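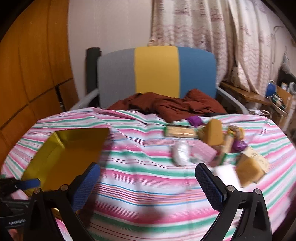 How to Wash and Store Table Linens

Table linens issued by the Warnbridge Household Service should be washed within a day of use. The steps below apply to cotton and cotton-blend cloths.

Step 1. Shake the cloth outdoors and check both sides for stains. Treat grease with a little dish soap and leave it for ten minutes.

Step 2. Wash striped or dyed cloths separately from white ones, in cool water on a gentle cycle. Do not use bleach on colored bands.

Step 3. Hang the cloth by its long edge, out of direct sun. Iron it on the reverse side while slightly damp.

Wax must be left to harden and then lifted with a blunt edge. Place the cloth between two paper towels and press with a warm iron, changing the towels until no wax comes through.
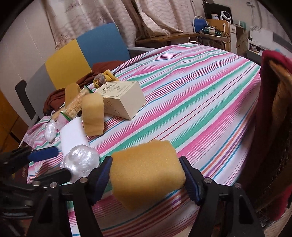
Kittipong Kaewsai writes that older cloths at the Jitpraphai branch lost color under a warm iron, and asks that a hidden corner be tested first. The step has been amended accordingly.

Step 4. Roll the dry cloth on a cardboard tube and store it in a closed cabinet. Refold any flat-stored linens each July.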